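Como arrumar uma secretária cheia de garrafas (sem acreditar em milagres)

Já li demasiadas páginas sobre arrumação que prometem uma mesa impecável em dez minutos e que começam por mandar comprar caixas. Desconfio de todas. As caixas enchem-se, as etiquetas descolam e ao fim de um mês está lá tudo outra vez, agora com caixas pelo meio. O método que explico a seguir é menos bonito e não resolve a vida de ninguém. Serve para uma secretária onde também se come e se bebe, que é o caso de muito mais gente do que aquela que o admite.

O que é preciso: um pano húmido, outro seco, um saco para o lixo, um tabuleiro com rebordo e 20 minutos. Se alguém lhe disser que precisa de um organizador giratório, peça-lhe para ver a secretária dele.

Passo 1. Tirar a loiça

Canecas, colheres, pratos e copos vão para a cozinha antes de qualquer outra coisa. Não os empilhe num canto "para levar depois". Experimentei essa variante e a pilha ficou lá até terça-feira. Se a caneca ainda tiver alguma coisa dentro, leve-a sozinha numa viagem à parte.

Passo 2. Juntar as bebidas e olhar para elas

As garrafas são o pior de uma mesa destas. São altas, tapam o que está atrás e tombam com um cotovelo. Ponha-as todas à frente, em fila, e pegue numa de cada vez. Vazia, vai para a reciclagem. Aberta e com um resto no fundo, decida já: ou se bebe hoje ou se deita fora. Fechada, sai da secretária e vai para o armário ou para o frigorífico, conforme o que diga o rótulo.

A Mariann Katona defende que se deve guardar uma garrafa vazia "para a água das plantas". Eu pergunto sempre quais plantas.
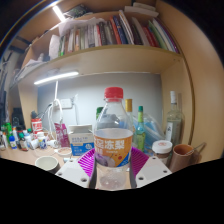

Garrafa de tampa vermelha com o rótulo 冻梨 (pera congelada), com a mesa ainda por arrumar atrás.

Um resto de líquido no fundo engana bastante. Com o rótulo a cobrir boa parte do plástico, uma garrafa pode parecer cheia quando já pouco tem, por isso levante-a e veja a parte transparente de baixo. Se não souber ler o rótulo, use o telemóvel para traduzir, mas não leve a tradução à letra no que toca à conservação. Já me apareceu "guardar em lugar de alegria" onde devia estar, suponho, lugar fresco.

Passo 3. Leite e outras coisas que se estragam

Pacotes de leite não moram em secretárias. Há leites que aguentam fora do frio enquanto estão fechados, é verdade, e há quem use isso como desculpa para deixar o pacote aberto ao lado do teclado. Se está aberto e não sabe desde quando, deite fora. Cheirar é um método com fama melhor do que merece.

Passo 4. Snacks

Sacos abertos: feche com uma mola ou passe o conteúdo para um frasco com tampa. Um frasco chega. Comprei na Trukosden um conjunto de 7, convencido pela fotografia da loja, e 6 estão no fundo de um armário a guardar ar. Os sacos por abrir vão para a despensa, e se os quiser mesmo à mão, fica um só, deitado no tabuleiro.

Passo 5. Sacos de plástico com coisas lá dentro

Abra-os. Eu sei que é aborrecido. Um saco amarrotado em cima da mesa costuma ser uma decisão adiada, e mudá-lo de sítio sem o abrir adia-a mais um bocado. O que estiver dobrado e limpo vai para a gaveta; o saco, se estiver inteiro, dobra-se também.

Passo 6. Cabos

Aqui sou ainda mais cético. As calhas adesivas Prandemgate, que o Benedek Mészáros me recomendou com grande entusiasmo, caíram da minha parede em setembro. Uma fita de velcro faz o mesmo trabalho. Antes de mexer, desligue os aparelhos, junte os cabos sem os dobrar com força e deixe folga até à tomada. Se a régua de tomadas está na parede, óptimo, mantenha-a lá e não encoste garrafas por baixo. Se lhe parecer quente ou solta, pare e peça a alguém que perceba do assunto.

Passo 7. Limpar e voltar a pôr

Pano húmido primeiro, pano seco depois. As marcas redondas das garrafas saem com um pouco de detergente da loiça; os sprays próprios para secretárias cheiram melhor e, na minha mesa, limparam o mesmo.

Ponha agora o tabuleiro do lado oposto ao braço com que escreve. Ali cabem uma bebida, uma caneca e um snack. Quando quiser pousar outra garrafa, tira a que lá está.

Quanto tempo dura

Na minha casa, quatro dias. Depois aparece uma segunda garrafa fora do tabuleiro e repito o passo 2, que sozinho demora pouco. Os restantes passos faço-os quando já não encontro a caneta.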